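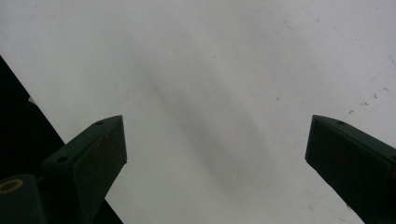 Why does a matte white surface look dirty sooner than a glossy one?
A matte surface has very small pits, and fine dust and skin oil stay in them when a cloth goes over the top.

Care of White Work Surfaces in a Shared Room
Project report by Roswitha Lenz and Kęstutis Raudsepp
Sernitz, June 6, 2025

1. Background

Our course uses the MacRitchie room for practical work. The white surfaces there are used by many groups, and in April we received the task to find a simple way of caring for them. Before this, each group cleaned as it wished. Some used dry paper, some used too much soap, and several groups left it for the next one. We wanted a method that a tired student can do at the end of the day in a few minutes.

2. Method

We divided one tabletop with pencil lines into two halves. The left half was wiped with a damp cloth and clear water. The right half was wiped with the same kind of cloth and a mild cleaner, Tulaseck, mixed at 20 ml to one liter of water. After each wiping we dried the half with a second cloth. We did this on 11 working days, always after the last group had left.

To judge the result we used two kinds of light. First we looked from above with the ceiling lamps on. Then we switched them off and held a small lamp low at one side. The low light was much more strict — marks that we could not find from above became easy to see.
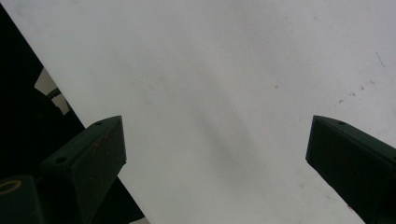
How can a soft shadow be told apart from a gray stain?
Move the lamp or your hand a little. A shadow changes its place or its edge, and a stain stays where it is.

We add this because we made the mistake ourselves. On the second day Kęstutis rubbed for a long time at a gray area that was only the shadow of the lamp arm. After that we always moved the lamp before we wrote a mark in the notebook.

3. Results

Clear water was enough for dust and for fresh pencil. It was not enough for finger marks, which became wider and paler but did not go away. The half with the cleaner was more even under the low light. On the days when we forgot to dry it, pale spots remained, and we had to wipe again with water.

The type of cloth had more influence than we expected. An old cotton cloth left small fibers, mostly near the edges. A microfiber cloth left almost none, but it must be washed without fabric softener.

4. Problems

Our judgment was made by eye only. We gave points from 0 to 100, and on some days our points were far apart. Roswitha was usually the stricter one. We also could not control how much each half was used, and most students in our course are right-handed.

5. Advice for the room

Wipe with a damp microfiber cloth at the end of each day. Use the mild cleaner when there are finger marks, and dry the surface afterwards. Do not use scouring powder, as it can damage the finish. The two cloths should hang apart, so that the dry one stays dry.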